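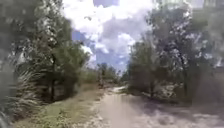
Gym notebook, Sunday, after the late run

Okay. Writing this while my legs still hurt, because if I leave it until the morning I'll make the whole night sound better than it was.

We lost to Zabala by 5 and I am over it. (I am not over it.) But this notebook is supposed to be for the shooting work, so let me do the shooting part first and the whining after.

Shooting log first. I closed out the month at 3112 attempts, all threes, all off the catch, and I hit 1202 of them. I did the division twice on my phone and it comes to just under 39 percent, in an open gym, with no one's hand in my face. Ugh. I really thought it would start with a four! The corners are fine. The left corner is more than fine, I would happily live in the left corner. It's the top of the arc that is eating me alive, and I think I know why, so here goes.

My feet are late. When the pass comes from the wing I catch it, then I square up, then I go. That's three beats. The good shooters in this league do it in two, and the guard from Ilari does it in what looks like one and a half, which is rude. So this week I went back to the hop. Hop into the catch, both feet landing together, ball already on the way up. First night it felt like learning to skate. I airballed one so badly it went through the door to the hallway. By the end of the week it was a little less awful, and the misses were long or short instead of left, and I'll take long or short all day because that's legs and I can fix legs.

Note for whoever rebounds for me next: please pass it at my chest and not my knees. You know who you are. I love you. Chest.

The other thing I tried was the tired set. Sprint baseline to baseline, turn, shoot, repeat until I hate everything. It's the only drill where my percentage looks like my game percentage, so I guess it's the only one telling me the truth. I'm moving it to the front of the session from now on. Otherwise I skip it. I've skipped it so many times.

Now the game. Zabala came out in a zone and we stood around looking at it like it was a painting. Everybody on the perimeter, ball going side to side, no one in the middle. I said in the huddle that somebody had to flash to the free throw line, and then I didn't do it either, so. We finally got the ball inside in the second half and the whole thing opened up like a can of soup. Why did it take us until the second half? We beat this exact zone at Clorden last season!

I had two clean looks from the top late, and I missed both. Feet. See above. One of them I knew was off before it left my hand and I still held the follow-through up there like a goof.

Good things, so this isn't all gloom: our transition defense was the best it's been since June. We talked. People were pointing and yelling and it was lovely. And we didn't foul a single jump shooter, after fouling three of them in the Ilari game and hearing about it the whole ride home.

To do before Zullandale:
- top of the arc only, hop footwork, no corners until I've earned them
- tired set FIRST
- walk through the zone stuff with all of us there, even if it's only ten minutes in the parking lot
- new laces, the left ones are basically string
- ask about the second rack of balls, half of ours won't hold air

Zullandale plays fast and they press after makes, so if we score we'd better be ready to run. I kind of can't wait. Tip is at 7:30, the small gym, the one with the dead spot by the scorer's table. Do not dribble there. I have lost the ball there more than once and I'd like to stop.

Going to go sit in a bathtub.

Print this entry | E-mail this entry
14 shares | 4 comments

Comments

hoopsaunt
Same thing happened to my shot when I switched to the hop. Give it another couple of weeks before you judge it.

leftcorner4life
It was not your knees, it was your THIGHS. I'll aim higher.

benchmob
I'm in for the parking lot walkthrough. I can take the middle against the zone if everyone promises to throw me the ball.

paintpatrol
There are two good balls in the trunk of my car, I'll bring them. The pump too if I can find the needle.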